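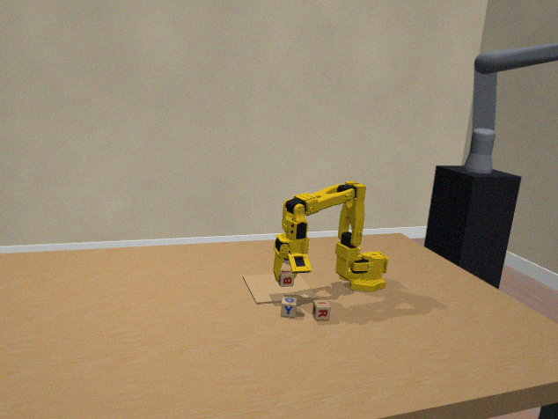
Hilary Tranmer

Progress report to the Sondow Fund: deposit loans for first-time buyers in Clakel

This covers the period since the spring report and goes up to the end of August. The grant pays for two things: the top-up loans themselves, capped at £2,000 a household, and the work needed to find out whether they do any good. The first is going well on paper. I am less sure about the second.

Loans made

By the end of August we had approved 197 applications. The spring report called an approval a "household helped", and I would like us to stop using that phrase. An approval means we have agreed to lend. It doesn't mean a bank has agreed to lend the rest, or that a seller has accepted an offer, or that anyone has moved house. A fair number of our borrowers are still renting and are now paying us back for a deposit they haven't been able to use. They can return the money without a charge, and a few have. Most are holding on in the hope that rates come down.

I can't tell you how many purchases have completed. Our forms ask people to let us know and they mostly don't, for the understandable reason that they are packing. We have started ringing them. A proper completion figure will be in the next report, and I expect it to be lower than the one people have been carrying round in their heads.

Are we pushing prices up?

The question was raised when the grant was agreed and it hasn't gone away. Clakel is a small market with few homes at the cheaper end. If several buyers turn up at the same terrace with an extra £2,000 each, the likeliest winner is the seller. Two estate agents have told us they see no effect. They would also be the last people to complain about one. We hold asking prices for the streets where our borrowers have been looking but have not yet been able to compare them with anywhere similar, and until that is done I would treat any claim either way as guesswork.

The Kisa affordability checker

Dervishi delivered the new version of Kisa in June, later than agreed. It is quicker than the old one and applicants find it easier to follow. The supplier's summary says it "improves lending decisions". I could find nothing in their material to back that up, and arrears can't back it up yet either, as the newest loans have barely begun repayment.

There is also a plain fault. Kisa treats childcare as an optional cost. We spotted it when staff reworked a batch of files by hand and got different answers for parents of young children. Dervishi have accepted the point and promised a fix. In the meantime every application with childcare in it is being checked by a person, which has slowed the queue to 3 weeks.

Spending

Lending is on budget. Administration is over, nearly all of it down to the hand checks, and I have asked Dervishi to meet the extra cost. They haven't replied.

What we are asking for

We had planned to request an early release of the second payment so that lending could expand in the autumn. I would advise against it. Please keep to the original timetable, and let us move the unspent publicity money into follow-up calls and the price comparison. The signed budget change form is attached, along with the loan schedule.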